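Stolon Community Play Library
Progress report to the Pluvach Fund, second half of the grant year
10th February

Dear Muthu,

What a half-year! When I last wrote we were still lending out of the back of the Beltrán Street hall, two evenings a fortnight, with everything packed into tubs that had to come home with me. We now have the front room to ourselves, a proper counter, and shelves that Hongjun Cheng built over one very long weekend in August. Memberships have gone from 29 families to 73, and I still grin every time I type that.

Most of the growth has come from word of mouth at the school gate. The puzzles and dress-ups go out constantly, and the balance bikes have a waiting list (we'd love a couple more, but more on that under spending). The biggest surprise has been the construction sets. Grandparents borrow them for the holidays, and we've had teenagers in asking for the big tubs, which is an age group we'd more or less given up on.

Kenza Kabbaj has re-sorted the building blocks by stud pattern, so a family can ask for more of one size without taking a whole tub. It's fiddly work, and she's done it beautifully.
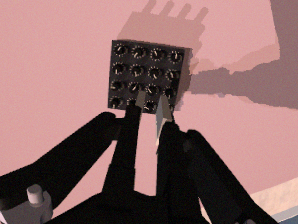 Four-by-four block, dark grey

Returns have improved too. Late items were our worst headache in the first half, and the text reminders through Clultivik have fixed most of that. We dropped fines altogether. Families who used to avoid us over an overdue train set have come back, and several have signed up again.

The Saturday-style drop-in we promised you didn't suit people's sport commitments, so Elvia Zepeda moved it to after school. It's loud, it's messy, and it's the best part of my week – kids who've never met end up building the same town together on the floor. We're running some two dozen chairs short of comfortable, but parents seem happy enough to stand and have a chat.
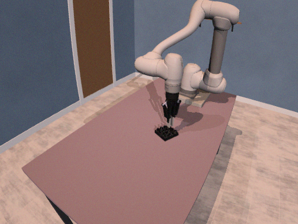

Spending and what's next

We're on budget for rent and insurance, and a little under on new stock, as so much good gear was donated. With your okay, I'd like to put the leftover toward 2 more balance bikes and a set of toys for kids with low vision, which Dulce Quintero has been researching. The labels on our game boxes also need redoing in larger print.

I'll send the final figures once the power bill is in.

Comments

Bev T: Our two love the drop-in. Any chance of it running through the school holidays?

marcus_p: Great to see fines gone. I've got a box of marble run pieces in the garage if you want them.

Jo: Still waiting on a balance bike but the staff are lovely about it!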